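カテゴリー:暮らし/服と布

ジーンズは、いい年の取り方をする服だと思う。新品の硬さも好きだけれど、膝の裏に細かいしわが刻まれて、ポケットの角が白っぽくなってきたころからが俄然おもしろい。今回はそんな一本と長く付き合うための、洗い方と直し方と、最後の使いみちの話をたっぷりしたい。

きっかけは、港町ラノルステッドの古着市だった。倉庫を改装した会場に300もの店が並び、そのうちの一角がまるごとデニムで埋まるのだ。もう、着いた瞬間から足が速くなる! 入ってすぐの「マーンリー」という店は、色の濃さだけで棚を分けている。サイズは自分で探してください、という潔い並べ方で、これが楽しい。濃紺の棚から順に眺めていくと、いちばん奥に空のような水色の山があって、私はそこで2000円の一本を掘り当てた。
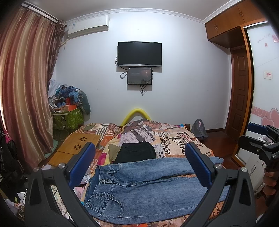

文・ウルボナイテ編集室

買って帰ったら、まず裏返す。市で見るときは表の色落ちばかりに気を取られるが、その服の履歴は裏側に書いてある。股の合わせ目、裾の折り返し、ポケット袋の底。薄くなっているところに指を入れて光に透かすと、どこから先に弱るかがだいたい見当がつく。穴があく前に裏から布を当てておけば、表に出る針目はずっと少なくてすむ。

洗濯については、店の数だけ流儀がある。一年洗わないという人もいれば、穿くたびに洗うという人もいる。私は断然、洗う派だ。汗と皮脂が残った生地は、こすれる場所から傷んでいく気がする。ボタンを留めて裏返し、水かぬるま湯で、洗剤は少なめ。脱水は短く切り上げ、筒状に吊るして風を通す。乾きかけのときに縫い目を両手でぴんと引っぱっておくと、脇のねじれが気にならなくなる。この乾きかけの、ちょっと重たい布の手ざわりがまたいいのだ。

直しの道具は多くいらない。太めの針、綿の刺し子糸、指ぬき、それに当て布にする古いデニムの切れ端。糸は生地よりほんの少し明るい色を選ぶと、直した跡がきれいに浮いてくる。隠したいなら濃い色を。刺し始めは穴の縁から指一本ぶん外側、まだ元気なところから入る。弱った縁ぎりぎりを縫うと、次に裂けるのはたいていその針目の脇だ(何度もやりました)。縦に並べて刺し、折り返しでは糸をきつく引かず、小さな輪を残しておく。洗って糸が縮んでも、これなら布がつれない。

ラノルステッドから電車で5駅のドリストゲートには、織物の小さな工房があって、こちらも寄らずにはいられない。木造の二階で旧式の織機が動いていて、階段を上がる前から床が震えているのがわかる。見学の人には緯糸の管を持たせてくれる。藍に染まった経糸と、生成りの緯糸。この組み合わせだからこそ、表がすれると白い芯が顔を出し、あの独特の色落ちになる。理屈は前から知っていたのに、織り上がったばかりの布の端を目の前でほぐしてもらったら、思わず声が出た。

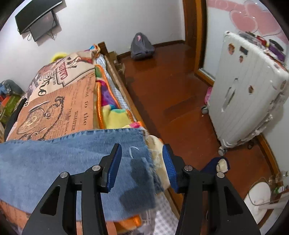 最終更新日:2020年11月1日

ほつれの扱いも好みが分かれるところだ。裾を切りっぱなしにして洗うと、横に走る糸が抜け、縦の糸が房のように残る。この房を育てたいなら、切り口から小指の幅くらいのところをミシンで一周、同系色の糸で縫っておくといい。そこでほどけが止まってくれる。逆に早くふさふさにしたければ、針の先で横糸を数本抜いてから洗濯機へ。初回は糸くずがかなり出るので、ネットに入れるのをお忘れなく。

どうしても穿けなくなったら、いよいよ解体である。脇の縫い目をほどくと、脚の部分から意外なほど大きな布がとれる。腿の前側は薄いので裏当て用に、ふくらはぎの後ろは丈夫だから鍋つかみや道具袋に回す。ベルト通しだけを外して瓶にためておくのもおすすめで、タオルの吊り輪にちょうどいい。後ろポケットは周りを少し残して切り取り、そのまま壁掛けの小物入れに。私の台所では、もう8年、はさみの定位置になっている。

ラノルステッドの市は、11月も開かれる。朝は海風が冷たいので、試着しやすい薄手のタイツと、大きめの袋を持ってどうぞ。水色の棚は奥の左側、昼前にはだいぶ低くなっている。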